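The basket situation, July edition

Quick one tonight, it's almost 11 and I have laundry in the machine that I will 100 percent forget if I don't stay up for it.

So. The toys. Regular readers know I gave up on toy bins back in the spring, the big lidded ones from Tidau, because the lids cracked and the kids used them as sleds. Fine. Put them out on the curb, gone by dinner. Then for a while we had no system. Just floor. Balls under the couch, balls behind the couch, one in the dryer (how).

My mother kept saying get a basket. One basket. If it doesn't fit in the basket it doesn't stay. I ignored this for maybe two months and then found the wire mesh one at the Dhillon closeout place off Tarance Road and bought it without measuring anything. Got home, cleared the table, threw the green cloth over it so the metal wouldn't scratch, and started dumping stuff in.

Did not sort. Big mistake probably. The plan was to sort as I went, and then somebody needed a snack and somebody else needed a different snack, and by the time I got back to it the thing was packed. Toys, balls, bits of fabric, and yes, three crushed soda cans. The waffle-y mint green knit thing went on top of a whole bunch of it. I'd been looking for that for weeks.

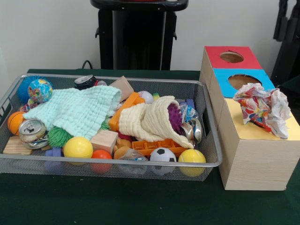

Xóchitl Ayala wrote back within minutes that I'd skipped the only step that matters, which is tipping everything out onto a sheet first and pulling the trash before a single toy goes in. She does hers every other month and gives herself 5 minutes on a timer, and whatever is still on the sheet when it beeps goes in a donation bag. She also thinks soft things and hard things should never share a basket, "the soft stuff just hides the hard stuff and you end up buying it twice."

Which, ok. Yes. I did buy the soccer balls twice. The little ones. Thanks Xóchitl.

So round two was this afternoon. Sheet on the living room floor, tipped the whole basket, timer on my phone. I did not make it in five minutes. I did not make it in nearly 100 if we're counting the part where the kids came in and started playing with all of it again, like it was brand new, like they hadn't stepped over every single one of these things since school let out. The globe ball especially. There was a fight over the globe ball. Then a sort of geography lesson where my youngest pointed at the ocean and said that was our house.

Where I ended up:

Trash. The cans, obviously, into the recycling. The crumpled plastic bag too, no idea what was in it originally.

Balls stay in the basket. All of them, spiky ones, yellow ones, the basketball one, the soccer one. I tried to get rid of a few and got told no, very loudly. But a basket of just balls looks good? And you can see through the mesh so nobody has to dig to the bottom and fling everything out to find the purple whatever.

Blocks out. The wooden cube and the flat piece went in with the rest of the blocks in the old Kimovden shoebox, where they should of been all along.

Fabric out. Washed the green knit thing, it's what is in the machine right now. Going to live on the arm of the couch and I'm going to be weird about it.

Small plastic bits I don't recognize: a jar on the shelf. If no one asks for them by the end of summer they go. I have a feeling they go.

Things I'd do different. Measure first, it's a bit wide for the shelf and sticks out past the front, I've caught my hip on the rim twice already. Maybe get two smaller ones. And do the sheet thing right away, before you fall in love with how it looks full. It looked so productive full!! It was just a pile with sides.

Next up is the art drawer, which I'm scared of. There are markers in there from before we moved. If anyone has a way of storing construction paper that doesn't end with it all bent in half, leave it in the comments, please, I'm begging.

Ok the washer just buzzed. Going.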